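Home Articles Hardware Notes Archive About Contact

Stop rating grippers by payload

September 29, 2024

Most comparison tables for two-finger grippers begin with payload and stroke. Both numbers are easy to measure and easy to sort by, and I have come to think both are close to useless for household work. A gripper that lifts a full kettle can still fail on a spoon. My argument is that thin utensils should be the first test for any hand-held or arm-mounted parallel gripper meant for a kitchen, and that payload should move to the bottom of the sheet.

I have spent most of the year since April on this question at Dundstead, where we compare hand-held units before committing to a matching arm-side jaw. The contact area on a flat handle is a strip a few millimeters wide. If the pads close out of parallel, the handle pivots. If the pads are too hard, it slides. If they are too soft, they wrap the handle and hide the error until the object has to be placed somewhere with a narrow opening. A payload test with a machined block shows none of these faults, and the block is what most suppliers use.

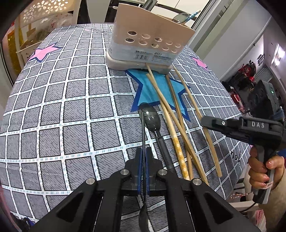
Spoon held edge-on between the pads, with the chopsticks and caddy ahead.

Edge-on is the grasp I would require in every report. Held flat, a spoon forgives a great deal. Held on edge, it exposes play in the linkage almost at once, and the operator can feel it through the handle before it shows up in the log. Vasylyna Lytvynenko objects that an edge grasp is unnatural and that a good policy would avoid it. She is right about the policy. I would still want the hardware to survive it, as utensils lying on a table do not present themselves in the preferred orientation.

The second requirement is that the test be done with two grippers in the same workspace. Single-gripper results flatter everything. Once a second unit comes in from the side, body width matters, the angle of approach matters, and a housing that looked compact on the bench blocks half of the useful paths. Our reports at Dundstead now list outer width at the jaw joint ahead of maximum force. Urho Vuorinen wanted both on the same line, and we argued over it for longer than the subject deserved.
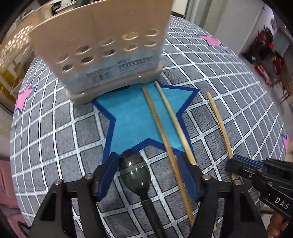 There is also the matter of clutter. A clean table with one object is a calibration exercise, and I have no quarrel with it as long as it is labeled as one. The trouble starts when the success rate from that exercise is printed beside a kitchen application. In our last comparison the Grutinel pads and the Zupan pads scored the same on isolated objects. With loose sticks lying at shallow angles to each other, the Zupan pads picked up 2 at a time often enough that we had to add a column for it. Neither supplier's data sheet would have warned a buyer.

The sample sizes in this field are also poor. Our set was 361 grasps, of which 70 were thrown out for operator error under rules written before the first session. I do not regard that as large. I have read published comparisons with fewer attempts and no exclusion rule at all, and Intan Sopacua, who keeps our spreadsheet, refuses to cite them. I agree with her.

Camera placement belongs in the same discussion. A wide lens mounted on the tool sees both fingers and most of the table, at the price of strong curvature near the rim. Buyers tend to complain about the curvature. It can be modeled. What cannot be recovered is a fingertip hidden by its own linkage, and several of the narrower lenses we tried had exactly that defect - a sharp picture with the contact point missing.

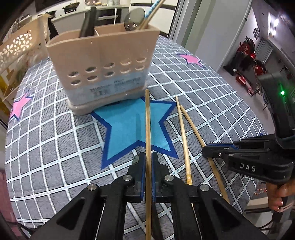 Should a small lab buy softer pads before it buys a stronger gripper?

In most cases it should, provided the pads can be replaced without taking the jaw apart. Pads cost little, wear quickly, and change the result on thin objects more than added force does. Keep the old set for a baseline.

Birthe Þórarinsdóttir has asked whether the edge-on test should carry over to the Flulitix controller work. I think it should, with the closing speed fixed and reported next to each result.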